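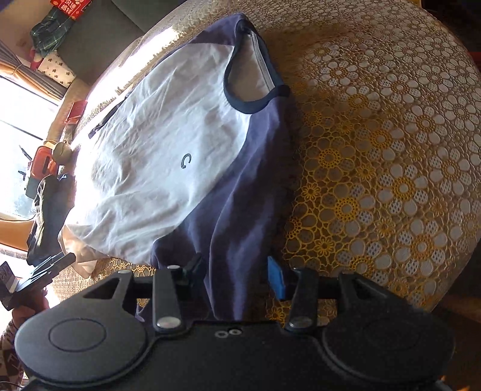 A raglan shirt on a lace tablecloth, seen from the hand-held gripper, navy sleeve between the fingers.

Does folding in real homes teach a robot to fold in real homes?

The claim going around since June is that you can skip the robot for most of the training. Give people a hand-held gripper with a camera on it, send them home, have them fold laundry, and train on what comes back. The Kobori write-up is the latest to say so, and it is better than most, so it gets the space this month.

The numbers first. The authors collected 664 shirt folds with hand-held grippers in private homes and compared them with 287 folds done by remote control on a lab arm. Two policies, same network, same training budget, both run on the same arm. The policy trained on home data did better on tables it had not seen before. The lab policy did better on the lab table. Neither of those results should surprise anyone who has tried this, and the second one gets a single sentence in the paper.

What I like is the material. Bright window on one side, a patterned cloth under the shirt, a sleeve tucked under the body where the camera can't get at it. Lab data almost never has any of that. A white shirt in direct sun loses its wrinkles, and wrinkles are a good part of what a policy uses to guess where the cloth will go next. If a method holds up under that kind of light, I want to know.

The trouble is that the paper doesn't tell me whether it holds up under that kind of light. Results are reported per home, and each home mixes everything together: the light, the table, the shirt, the person doing the folding. Luana Amaral went through the appendix for our reading group and tried to sort the failures by tablecloth. She gave up, as the test runs aren't tagged that way. So when the authors write that varied backgrounds "drive" the improvement, they may be right, but more than twice the data could drive it too. A run with the home set cut down to 287 would have settled it in an afternoon.

Then there is the matter of who does the folding. A person holding the gripper can feel the sleeve drag through the fingers and ease off. The arm has none of that, and the camera doesn't record it. The authors say slips were rare. They counted a slip only when the cloth left the gripper completely, which is a generous way to count. The older Flandar tests used a stricter rule — any grasp that had to be repeated was a miss — and I would like to see these runs scored again on that basis.

Scoring of the final fold is also thin. There were 4 raters, all from the project, looking at photos of the finished shirt. No outside rater, no measured outline. Akton at least publishes an overlap score next to its human ratings, and the two disagree often enough to matter.

The group says the next set will have over 3,000 folds and will add towels and pants. More is fine. I'd trade half of it for tags on the lighting and the surface, and for one comparison at equal size. Rindov has offered to rerun the home policy on its own arm once the weights are out. We'll print what they find, whichever way it goes.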